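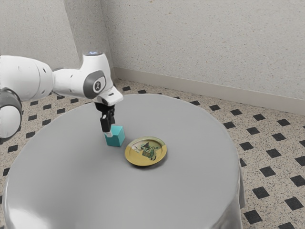

Tencombe Practice Forum > Standards and Procedures > Simulated trials: when may a placement be recorded as complete?

e_ellery
Members are invited to comment on clause 5 of the draft procedure before the August revision. As drafted, a placement in simulation is complete only when the gripper has opened and the object has remained at rest for 18 time steps. An object still held between the fingers is to be recorded as incomplete, whatever its height above the surface.

Lorcan Tully
Coltton supports the clause. Our review of 700 archived trials identified 93 in which the episode had ended with the fingers closed. These had been entered as successes on the strength of the final image alone. A single image does not establish contact with the tabletop, let alone release.

vgrimshaw
I must register an objection. Several of our tasks at Multton end with the object held at a set pose, and release is never requested. Under the present wording every one of those trials would be recorded as a failure. The criterion should follow the task instruction.

e_ellery
The point is noted. Would "where the task calls for release" at the head of the clause meet your concern?

vgrimshaw
It would, provided the instruction is stored with the trial record. At present that is optional under the draft.

Declan Halliday
I would go further and require the simulator version and contact settings to be stored as well. We have seen a block settle under one configuration and creep under another. Eighteen steps is also a meaningless figure unless the step length is declared.

Lorcan Tully
I do not agree that contact settings belong in this clause. Smaller labs will not complete a form of that length. Step length, yes.

e_ellery
I will circulate revised wording with the instruction and step length made mandatory. Contact settings will remain open for discussion. Mr. Halliday, please forward the two configurations you mention.

Declan Halliday
Sent to the Tapsell mailbox at 4:40 p.m.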